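Paper cup pyramids for a family activity table: how to keep them standing

Reading time: 3 min

Toon Willems

I am responsible for the activity tables at the Wistgate community hall during the July open afternoons. One of the tables is set aside for stacking paper cups, and it is intended for children from four years of age and the adults who come with them. We purchased plain cups in packs of 60. Each child is given three cups to begin with and may ask for more once the first small pyramid is standing.

The difficulty is that the pyramids fall more often than I had expected. The lower cups slide apart as soon as a third is placed on top, and several of the younger children have lost interest as a result. The tables are smooth and level, and the windows are kept closed during the session. I would be grateful for advice on the placement of the cups, on whether a cloth or mat should be used, and on how many cups may reasonably be given to one child. I would also like to know whether used cups may be kept for a second session.

Da-eun Koo

The spacing of the lower cups is the first matter to review. The cups should be placed upside down, with the wide rims on the table, and the two rims of the bottom row should touch or very nearly touch. If a wide gap is left between them, the upper cup has too little to rest on and will push the lower pair outward.

The upper cup should be held lightly by its side and brought straight down until it rests on both bases. Children tend to release the cup while the hand is still moving sideways. At our sessions in Lindden we ask them to set the cup down, wait a moment, and then open the fingers. Squeezing should be discouraged, as a paper cup that has been pressed out of round will rock.

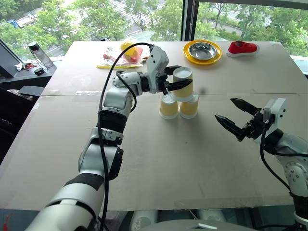 Should the cups in a pyramid all come from the same pack?

Cups from one pack are preferable. Small differences in height between packs are enough to tilt the row above, and the tilt grows with each level.

With regard to the table covering, I would advise against a cloth. Cloth wrinkles under the rims and moves when a child leans on the edge. A bare tabletop is suitable for small pyramids. If the cups slide on a polished surface, a thin rubber mat may be used, provided that it lies completely flat.

As to the number of cups, three is a sensible beginning. The next full pyramid requires six, and the one after that requires ten. Our older groups have managed 15, but this takes patience and a table that is not shared with another activity – a single bump will bring down the whole structure.

Cups may be kept for a second session if they are dry, clean and still round at the rim. They should be stored nested, in short stacks, in a box with a lid. Cups with a crushed rim or a soft base should be recycled. Please mark the box clearly so that the contents are not later used for drinks.

Ki

We had the same trouble at our table and just switched to heavier cups. The cheap ones weigh nothing. Also keep the spare cups and any other toys at the far side of the table so that sleeves do not catch them.

I do not agree about the rubber mat. Ours curled at the corners and made matters worse, and we have since put it away.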